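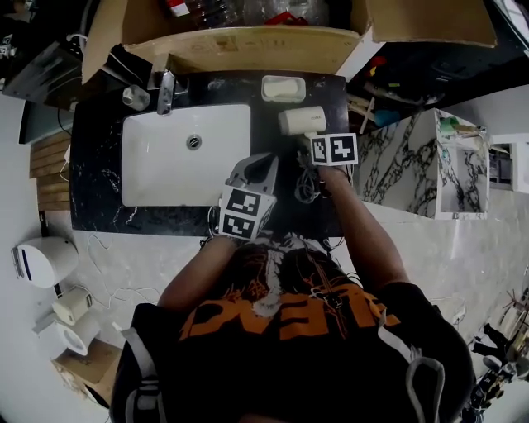

Bathroom counter, one tagged gripper, a second tagged cube, one hair dryer.

Fusus: Frequently Asked Questions
Last updated November 10, 2023

Fusus is the software that turns hand-held gripper recordings into something a robot arm can learn from. It reads the tags, works out where each gripper was, lines up the streams and complains when they don't agree. The questions below are the ones we get most. A few we only got once but enjoyed.

GETTING STARTED

What does Fusus do, in one breath?
You give it video and a calibration file. It gives you back, for every time step, the position and rotation of the left gripper, the right gripper and the head camera, plus how far each set of jaws was open. It also gives you a report listing everything it didn't like. The report is usually longer than people hope.

Is Fusus a policy trainer?
No. It stops at clean trajectories. Plenty of good tools train policies, and we would like to stay friends with the people who write them.

Do I need a robot?
Not until you want to play something back. Most of our users go weeks without switching an arm on, and their arms are in excellent condition.

What do I need to run it?
A Linux machine, a decent graphics card if you want the preview window to be pleasant, and more disk space than you planned for. The tracker itself runs on the processor. Windows works for Jörg Hamann, who maintains that build, and for a number of other people who have learned to do exactly what Jörg does.

Where do I find the sample sessions?
In the samples folder of the download. Start with "Budside," a short bedroom session where everything goes right. Then open "Skulville," where very little does. Skulville is the better teacher.

TAGS AND TRACKING

Why are there tags on more than one face of the cube?
A person's wrist turns. With a single tag you lose the gripper the moment someone reaches behind a faucet. With neighboring faces tagged, there is a fair chance at least one is readable, and when two are readable the solver can use both to settle on a much steadier rotation.

One flat tag seen straight on has a nasty habit of fitting two different tilts almost equally well. The tracker picks one, then changes its mind, and your gripper appears to nod. If you see nodding in the preview, look for stretches with a single visible tag.

Can I print my own?
Yes. Print them matte, keep the white border, and measure them after printing with something better than a school ruler. Whatever you typed into the config is what the solver believes. If the real tag is smaller, it will place your gripper farther away than it was, with total confidence.

Can both hands use the same tag numbers?
Please don't. Fusus will refuse to load the config. Earlier versions didn't refuse, and Iveta Hrubý spent part of an April afternoon looking at a gripper that moved between two hands like a tennis ball. The check is hers.

My tags vanish over a shiny counter. Is that a bug?
It's physics, which we don't maintain. Polished stone, chrome and mirrors all send light back at the camera, and a glare patch across a tag border is enough to kill the detection. Turn the lamp or move the light. If you can't do either, set glare_mode to strict, which throws away doubtful corners before they reach the solver. You get more gaps but fewer lies.

Does a patterned surface confuse the detector?
Less than you'd think. Marble veining is messy, and the detector wants a clean square with a valid code inside it. Veins almost never oblige. Panel seams and floor tiles give more square-shaped candidates, but these fail at the code check and cost you only a little time.

What happens when the tags are hidden by a hand or an object?
For short gaps, Fusus fills in a smooth path and marks those steps as "inferred." For long gaps it leaves a hole and says so. The cutoff is max_gap, and you can raise it as high as you like. Wubit Negash, who wrote the smoother, asks that you at least look at the result before training on it.

BATHROOMS

Why does a software FAQ have a section on bathrooms?
We looked at the support mail. Bathrooms account for a remarkable share of it. They are tight, they are bright, everything in them is white or reflective, and people keep a startling number of things on the shelf.

How should I label a session with a hair dryer in it?
As a tool with a cord. Set has_tether to true for the object. This tells the segmenter that something long and floppy may move along with it, and stops it from inventing a second object every time the cable shifts. The cord itself isn't modeled. We have tried modeling cords. We'll try again when morale recovers.

Does Fusus know which way the nozzle points?
Only if you tell it. Gripper pose comes from the tags, and a hair dryer has no tags. You can click the nozzle and the handle in the annotation tool at the start of the episode, and Fusus will carry that direction along while the jaws are closed. If the object slips in the jaws, click again. It will not notice the slip by itself.

The planner keeps steering the arm through the faucet. Why?
Your collision map probably doesn't contain a faucet. Recordings show where a human hand went, and human hands are narrow, well informed and attached to somebody who doesn't want to bruise a knuckle. The replay planner knows only the shapes you give it. Add a box for the faucet, another for anything standing by the sink, and leave the basin as a hollow. People who fill in the basin as a solid block then write to ask why the arm won't go into the sink.

Clear things are missing from my depth data. What now?
Glass cups and clear bottles often come through as nothing at all, or as whatever is behind them. Mark them by hand in the scene file. There is an experimental glass finder under the Labs menu. It finds glass. It also finds sunlight.

Should I clear the room before recording?
Clear whatever you might trip on. Beyond that, it depends what you want. A policy trained on a bare counter tends to be shocked by its first bar of soap. Sabine Kleinschmidt's advice, which we've adopted as policy, is to record in the room people live in and spend the saved time on labels.

TIMING AND CALIBRATION

How do I line up the head camera with the gripper streams?
Open and close both grippers twice at the start, in view of the head camera. Fusus finds the matching motion and shifts the streams. If you forget, run fusus align --slow, which compares motion over the whole episode. It works most of the time and takes long enough to make you remember next time.

The log says "residual 154." Is that bad?
Yes. That number is in the same units for everyone, and a healthy session sits in single digits. Something is wrong with the tag size, the lens file or both. Check the lens file first, especially if someone changed the camera resolution and told no one.

What is error 923?
The cube on the left gripper and the cube on the right gripper are both reporting as "left." Swap one in the config. If the error stays, swap the grippers back in your hands.

And error 1135?
The timestamps run backward. We have seen this come from a clock sync in the middle of a recording and, once, from a person joining two files in the wrong order. Run fusus check on the raw files before you blame either.

How often should I recalibrate?
After you drop something. Also after you swap a lens, tighten a bracket or lend the kit to anyone. The Meinecke board that ships with the kit takes a few minutes and the tool tells you when to stop waving it.

REPLAY ON A REAL ARM

Can I replay a recording straight onto the robot?
You can ask. Fusus first checks reach, joint limits and speed, and refuses if any of them fail. Humans flick their wrists in ways that look harmless and translate into alarming joint speeds. Use --stretch to slow the path down, and keep a hand on the stop button the first time through. The --force flag was removed in the last release. Please stop asking where it went.

Why does my two-arm replay stop halfway?
Most often the two arms want the same space. A person brings both hands together over a counter without a thought, while two robot bases bolted far apart have elbows to worry about. Open the clearance plot, find the dip, and move a base or drop the episode.

LIMITS, LICENSE AND HELP

How long can an episode be?
The preview window loads 2000 steps at a time. Longer episodes process fine but you'll page through them. Splitting by task is kinder to you and to whoever labels it.

Do you upload my recordings anywhere?
No. Everything runs on your own machine. Crash reports contain the log and the config, never video, and they are off until you turn them on.

Does Fusus blur faces and other private things?
There is a face blur, on by default. It doesn't blur shelves, labels or laundry. Look through your sessions before sharing them.

Who do I write to?
Use the support form and attach the log. Hildegard Frerichs reads everything that comes in and will ask for the log if you leave it out, so you may as well save yourselves a day. Screenshots of the log are accepted but not admired.

I fixed a bug. Do you take patches?
Gladly. Include a short session that shows the problem, trimmed as far as you can. If it was recorded in a bathroom, put that in the title and we'll know what we're in for.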